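Home Office Electrical Checklist, With Comments
Updated 28/12/2025

Every winter I go around my desk with this list and a cup of coffee, and every winter I find something I'd rather have found in April. It isn't a long job, so take your time with it, and do please unplug things before you start tugging at them!

[ ] Wall outlet: plate sits tight, no cracks, no brown marks.
Comment: mine was loose again. Two turns of the screwdriver and it was fine.

[ ] Power strip: one strip per outlet, never one plugged into another.
Comment: I know, I know, the printer is so far away. Move the printer.

[ ] Space heater: straight into the wall, with clear floor in front of it.
Comment: my old Hukton kept its cord in good shape, but I still feel the plug with my hand after an hour.

[ ] Small cords: run your fingers along the whole length and feel for nicks, flat spots and stiff places (the bit near the plug goes first).

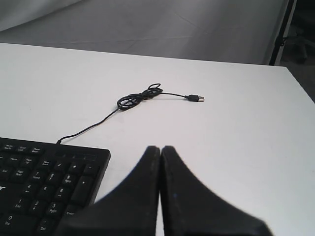 Keyboard cord with its slack in loops on the desktop.

[ ] Slack: loops loose, no tight knots, nothing heavy parked on top.
Comment: a soft tie is plenty. I used to pull mine as snug as a shoelace, and I've stopped.

[ ] Smoke alarm: press the button and wait for the racket. Warn the dog first.

[ ] Lamp: bulb no stronger than the label inside the shade allows.
Comment: the reading lamp had a 100 watt bulb in a shade meant for less, so that got swapped the same evening.

Comments (2)

deskmouse: Did this over lunch and found my lamp cord pinched under the bookcase. Thank you!

pinewood_gran: Could you add extension cords that run under rugs? My son-in-law has one and he won't listen to me.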